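Flostent Akska Matte Clear Coat, Water-Based, 425 mL

Home > Finishes > Interior > Clear Coats > Akska

Akska is a one-part water-based polyurethane for interior timber and veneer. It dries to a low-sheen film and does not amber. Suitable for desks, shelving, cabinet doors and benchtops away from the sink. Not rated for floors or exterior joinery.

Specifications
Volume: 425 mL (also in 12 L drums, trade only)
Coverage: 355 mL will give one coat to a standard door, both faces
Recoat: 2 hours
Light use: overnight
Full cure: 12 days
Maximum service temperature: 40 °C
Colour: milky in the tin, clear when dry
Clean-up: water

Preparation
Sand along the grain to 240 grit and vacuum. Oiled surfaces must be stripped first – Akska will not key to linseed or wax. Tannin-rich species need one coat of Uibo Sealer.

Application
Stir, do not shake. Apply with a synthetic brush or microfibre roller, keeping a wet edge. Denib lightly between coats. Three coats are recommended for work surfaces.
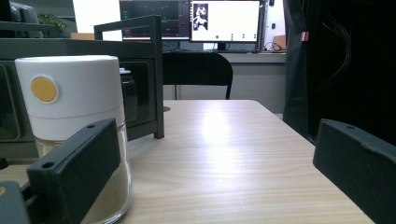 Sheen is measured at 60 degrees. Under low-angle window light any clear finish will read glossier, so assess test panels flat and in the room where the piece will be used.

Storage
Keep from freezing. Shelf life unopened is two years. Drums ship from the Imville warehouse; for trade accounts contact Agnese Koppel.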